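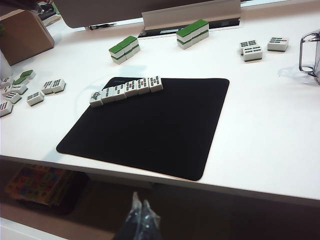

The hardest part of teaching a robot to handle mahjong tiles is the last few millimeters. A tile is a small block with smooth faces, and it sits flush against its neighbors. A person closes a row by pushing with the side of a finger. A two-finger gripper has no side of a finger, and the operator driving it has to find some other way.

Parisa Mahmoudi has spent the autumn looking for one. Her project, named Groremel, collects demonstrations of tabletop tasks by remote control. The operator sits at a second desk and moves a pair of hand controllers, and the arm copies the motion. Joint angles, gripper opening and the view from the wrist are stored together. A model is then trained to predict the next short stretch of motion from what the wrist camera sees.

The project began in September with hand guiding, in which the operator takes hold of the arm and moves it through the task. Hand guiding is quick to learn and gives good force feedback. It also puts the operator's own hands and sleeves into the recording, and a model trained on those recordings tends to wait for a hand that never arrives. Mahmoudi dropped it after 40 demonstrations and started again with the controllers.

"You lose touch completely," she says of remote control. "The first day, everybody crushes the tile into the table. By the third day they are watching the edge of the tile against the mat and using that as their pressure gauge."

The data set now holds 136 demonstrations of the row task: pick a tile, turn it face-up if needed, and place it next to the previous one. Mahmoudi rejected more recordings than she expected in the early weeks, mostly for hesitation. An operator who stops to think for two seconds leaves two seconds in which the correct action is to do nothing. The model learns this faithfully. In one early version, called Marino, the arm would descend to just over a tile and stay there until someone pressed the stop button.

Her rule now is to plan before the recording starts and to keep moving once it has. Mistakes are allowed – in fact they are wanted, provided the operator corrects them. A tile that lands crooked and is nudged straight teaches the model what to do about crooked tiles. A set of flawless placements teaches it nothing about recovery.

The tiles are not reset to fixed positions between takes. Operators scatter them by hand, leave some face-down and stack others. Other items stay on the table too. An arm trained on a bare surface will often fail at the sight of a box.

The current version, Grarkness, was tested over 74 attempts at placing a single tile. Mahmoudi counts a placement as good if the tile lies flat and touches its neighbor along most of one side. She is reluctant to quote a success rate until a second operator has repeated the test, but describes the picking as dependable and the alignment as poor. Rows drift. Each tile is placed relative to the last one, so a small angle at the start is carried down the line.

Two fixes are under discussion. One is to record 5 sessions devoted only to straightening a finished row with the closed gripper. The other is a fixed overhead camera, which would show the whole row at once. Mahmoudi prefers the first, as it needs no new hardware and no recalibration. The recordings are scheduled to begin once the controllers come back from repair.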